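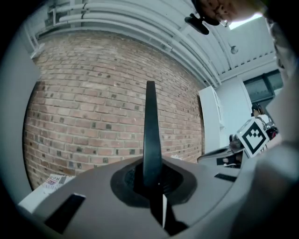

Brique ancienne Povik, mélange rouge-brun

Référence : Povik mélange
Vendue par : Marciniak, matériaux de récupération
Conditionnement : palette de 400 briques
Délai de préparation : 11 jours ouvrés
Usage : murs intérieurs, cloisons, habillage de murs existants

La Povik est une brique pleine de récupération, nettoyée à la main et triée dans notre dépôt. Le mélange va du brun rougeâtre au beige et à l'orange rosé, avec quelques briques très foncées, presque noires, dispersées dans l'ensemble. Ces briques foncées font partie du mélange et ne sont pas considérées comme un défaut. Si vous souhaitez un mur plus uniforme, merci de le préciser à la commande, nous pouvons en retirer une partie.

Elle convient bien aux locaux où les installations restent visibles : ateliers, bureaux, salles de réunion avec tuyaux blancs au plafond et mobilier clair. La couleur chaude de la brique se marie bien avec le blanc et le gris pâle.

Pose

La pose se fait en rangs horizontaux. Nous conseillons un mortier plus clair que la brique, qui laisse bien lire les rangs. Prenez toujours les briques dans 2 palettes à la fois, pour que les teintes se mélangent - sinon on voit des zones plus rouges ou plus beiges une fois le mur terminé. Les dimensions varient légèrement d'une brique à l'autre et le joint doit absorber cette différence.

Pour les angles, choisissez les pièces avec les arêtes les plus nettes. Contre une armoire ou un meuble fixe, laissez un petit espace pour pouvoir démonter le meuble plus tard.

Si des tuyaux ou des gaines passent en haut du mur, il est préférable de terminer leur installation avant le dernier rang. Percer la brique ancienne est possible, mais sans percussion et de préférence dans le joint.

Entretien

Brosse douce et chiffon sec. Un produit anti-poussière incolore et mat peut être appliqué, de la marque Vetstead par exemple, en 2 couches fines. Faites d'abord un essai dans un endroit peu visible, car certaines briques claires deviennent plus foncées après le traitement.

Commande et livraison

Les quantités en stock dépendent des chantiers de démolition et changent souvent. Le prochain lot important est attendu en février. Des échantillons sont disponibles au dépôt ou par envoi, à la charge du client. La livraison est assurée par Skukov, au pied du camion seulement - prévoyez un sol stable pour le transpalette.

Les palettes entamées ne sont pas reprises.

Voir aussi : mortier à joints clair, briques d'angle triées, demi-briques Povik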